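Home | Trials | Checklists | Contact
Print this page | E-mail this page

Pre-use inspection, gripper arm, carton handling
Site: Indale test room. Checked 18th August.

1. Emergency stop within reach of the operator. Pass. Button resets cleanly.

2. Finger pads secure, no splits or lifting. Pass with comment. One pad has a shiny patch and should be looked at again before the December trials.

3. Grip force limit set for cardboard. Fail on first check, pass on second. The limit had been left at the crockery setting. At 300 mm/s the arm let go of the test carton on every turn. Reset, then run again at the lower speed.

4. Wrist camera view usable at contact. Pass with comment. Close up, the near edges of a plain white box go soft, and glare on pale wood is strong when the light comes from one side. A person would feel for the corner. The arm has to find it by sight, and a blank face gives it little to work with.
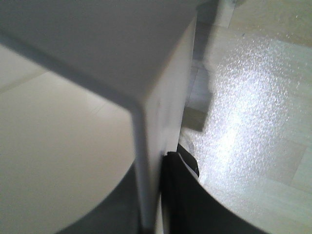

Ryota Koyama

5. Fingers placed on both sides of the corner before lifting. Pass. The black finger bears on the side face. Do not accept a lift on one finger.

6. Work area clear of loose items. Pass. Objects standing behind a box are to be treated as obstacles, as the planner does not always see them.

7. Operator present throughout. Pass. Yupin Meesuk stood by for all 20 lifts and stepped in on three - twice for slipping, once for a stalled wrist.

Fit for unattended use: no. The Dukasora software sorts and stacks plain cartons under supervision, slower than a person would. Mixed shopping, soft bags and anything with a handle remain outside its scope. Next inspection at 510 running hours.

Back to top | Print this page | E-mail this page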